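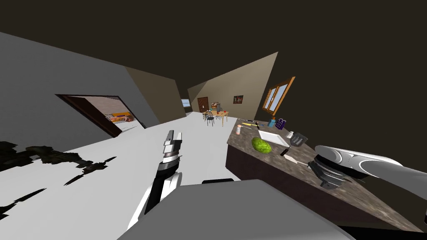
Skeltov is a language school for adults who took four years of something in high school and can now ask where the library is. We were started by Jozefína Sokol, who had taught in regular classrooms long enough to notice that her students said very little until the coffee break, and then wouldn't shut up. So she moved the class to the coffee break. A combined kitchen and dining area with a counter to lean on, like the one at the top of this page, is still our idea of a good classroom. People will say things over a counter that they would never say to a whiteboard, and some of it is even in the right tense.

We teach Slovak, Estonian, Korean, Italian and Indonesian. This is not a list any business consultant would have come up with. It is a list of what our teachers speak.

Who we are

Jozefína teaches Slovak and writes the schedule, which she describes as a living document. Maarja Uibo has the Estonian classes. She will tell you on your first evening that there are fourteen cases, and then she'll offer you a cookie. Kyung-tae Tak came to us to cover one Korean course for one term and has been covering it ever since. Agata Farina teaches Italian at two levels, beginner and "I had an Italian grandmother." The second group is louder and, on paper, worse. Prasetyo Nair teaches Indonesian and answers the phone, sometimes during Indonesian.

How classes work

Courses run for ten weeks in the evening, starting at 6:30, which means 6:40. The fee is $400 and includes the workbook. The workbook is our own, it is 116 pages long, and page 69 has a mistake in it that we have decided to keep as a listening exercise. You don't need to buy anything else. Please don't bring the phone app with the streaks. We know you have it.

There is no final exam. There is a final dinner, at which English is allowed only for allergies and emergencies. Someone always claims that running out of bread is an emergency. Rulings are made by Agata and are inconsistent.

We don't promise fluency in ten weeks. You'll be able to order food, complain about the weather, apologize, and follow most of a story about somebody's cousin. Plenty of families get by on less.

Joining

New courses begin in November and again in the spring. Call and ask for Prasetyo, or call and get Prasetyo anyway. If you aren't sure of your level, come sit in on a class first. It's free, and you may be handed a potato peeler.

Last updated: November

Search this site
Enter keyword Go

Recent
Estonian for people who married into it
Spring schedule (second attempt)
Workbook corrections, except the one on page 69
What to bring to the final dinner
Parking behind the building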